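Groslow es un festival de comedia en vivo y teatro de pequeño formato que se celebra cada enero en Jesholm. Nació como una noche de micrófono abierto en la sala Tilahun, de 155 butacas, y hoy ocupa 9 espacios de la ciudad — ¡todo un salto para un ciclo que empezó con un solo foco! 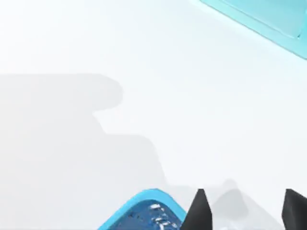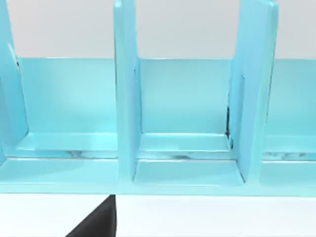 Jesholm, 2 de junio de 2026

La última edición reunió a unos 2.000 espectadores y recibió 515 propuestas de monólogo, improvisación y clown. Su cita más querida es la Gelel, una gala nocturna en la que los debutantes comparten cartel con cómicos veteranos y el público elige, a puro aplauso, quién abrirá el año siguiente. El ambiente es contagioso, y muchas compañías estrenan allí sus piezas más arriesgadas.

Contacto | © Groslow | Volver arriba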